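Open Day FAQ: the robot simulation demo at Praminetti

Friday, August 6, 2021, 10 am to 4 pm, Tatidbridge

I've been answering the same emails all winter, so I've finally put the lot on one page. If your question's missing, send it through and I'll add it when I get a minute.

What am I coming to see?

Mostly a robot that lives inside a computer. We build indoor rooms in software, drop a simulated robot into them and let it practise moving about and handling things. On the day you'll watch it running on the big screen in the front workshop, and you can have a go at driving it yourself. There's a real arm on show too, out the back, but the simulator is where I'll be most of the day and it's the bit I get carried away talking about.

Do I have to book?

For the driving sessions, yes please. For everything else just wander in. We had 653 people through the doors at the last one in June two years ago, and the only real queue was for the controls (and the sausage sizzle, but I can't help you there).

How long is a driving session?

You get 22 minutes, including the bit where I show you which stick does what. Most people spend the first few minutes bumping into walls. That's fine! The walls don't mind, and neither do I.

Is it okay for kids?

Absolutely. Kids from seven up can drive with an adult beside them, and younger ones are welcome to sit on a lap and yell directions. The real arm is behind a barrier and only runs when one of us is standing at it, so you don't need to hover.

Why simulate a room at all? Couldn't you use a real one?

We do both. But a real room has to be tidied up after every attempt, and I'm the one who tidies it. In the simulator I hit reset and we're off again. We can also swap the floor, shift the lights or hang different pictures on the wall in a couple of seconds, and then check whether the robot still copes. We've got 1693 saved room layouts at the moment, some of them pretty ordinary and a few downright ugly.

Will it look like a video game?

A bit, but an older one. Don't come expecting gorgeous graphics. Up close the floors go blotchy and the walls are very plain. We put the computer's effort into the physics first - how things slide, tip and bump - and the looks get whatever is left over. My nephew was brutal about it last time and he had a point.

What's Prarkex?

That's our name for the control software, the part that takes what you do with the sticks and turns it into robot movement. It's the same program for the simulated robot and the real arm, so once you've had your go on the screen you'll recognise what's going on out the back. I'll have it open on a second monitor if you like looking at numbers.

Who's Jääskeläinen and how do I say it?

It's the company that lends us the display computers, and I say something like YASS-keh-lie-nen. I've been corrected more than once, so have a listen on the day and make up your own mind. They'll have a table near the entrance with brochures and, I'm told, decent biscuits.

Can I take photos or video?

Go for it in the front workshop. Please check with us before filming out the back, as there's often customer gear on the benches.

Is there parking?

There's a gravel lot behind the building which fills up by about morning tea. After that, try the street on the river side. If you're coming by bus, get off at the Tatidbridge shops and walk down the hill - five minutes, a little longer with a pram. The front entrance is flat, and so is everything inside except the mezzanine, where there's nothing on show anyway.

What does it cost?

Nothing. There's a donation tin for the high school robotics club, which got $2165 out of the last open day and spent nearly all of it on motors and batteries. Coins and notes are good, and we'll have a card reader too if I remember to charge it.

What if it rains?

We're indoors, so come along. Bring a brolly for the walk from the car.

Can I see a room before I come?

Sure, I've put one at the bottom of this page.

Can my school or club come on another day?

Yes, we take groups of up to twenty on weekday mornings during term. Email me with a couple of dates and the ages of the kids, and mention whether you'd like driving time, as I need to set up extra controllers for that.

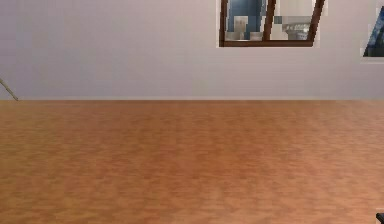 Bookings for driving sessions close at noon the day before. If you can't make your time, please let me know so I can offer it to someone on the waiting list, and if you're running late just come anyway and I'll squeeze you in where I can.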